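12/12/2024

Cold again. The radiator in the back bedroom makes the noise it has made since October, which Treasa says is air and I say is spite. Neither of us has bled it.

Spent the morning not wrapping anything. I had the paper out, I had the good scissors, and then I remembered that the shelf over the desk still wasn't up and that presents need somewhere to sit, so the paper went back in the wardrobe and I went looking for the drill. The drill was at Danish Kiani's. The drill is always at Danish's. I have owned it for 15 years and I think he has had it for most of them.

Walked round to get it. He gave me tea and a long account of his new job at Sullano, where they have a coffee machine that wants your name before it will do anything. He also gave me the wrong charger. Found this out at home, naturally, and walked back, and had more tea. By then it was past noon and I had achieved two cups of tea and a mile of pavement.

Treasa rang at lunch to ask whether I had cleared the table. I said it was in hand. What I meant was that I had moved the Lekavgate brochures from the left side to the right side and put the fruit bowl on top of them so they looked deliberate. She wants to go to Lekavgate in the spring. I have read the brochure twice and all I can tell you is that it has a lake and a car park.

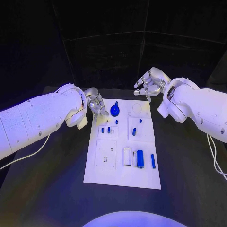 Did do the table properly after that, out of guilt. Under the brochures I found the gas bill, a birthday card for my sister that I was certain I had posted, and the instructions for the shelf, which I had accused Runano of leaving out of the box. I wrote them quite a stiff email about it last week. They wrote back very nicely and said they would send another copy. So now there will be two, and I shall have to feel bad about the second one when it lands on the mat.

The shelf went up at four. It leans. You would have to be looking for it, but I am the one who sits under it, so I will be looking for it daily. I put the dictionary at the high end and the small radio at the low end and stood back, and it leaned just as much, only now with a dictionary on it.

Must ring Mrs Adjei about the parcel. It has been in our hall since yesterday and it weighs as much as a child. She is at number 202 and we are at 22, and the courier has decided this is near enough.

Treasa came in at six, looked at the table, said it was lovely, looked at the shelf and said nothing at all — then asked what was for tea. Eggs. She has bought 400 paper napkins for Christmas because they were cheaper than 50. There are five of us coming to dinner. I have put them on the shelf, low end.

Wrapping tomorrow. Danish has already asked if he can have the drill back.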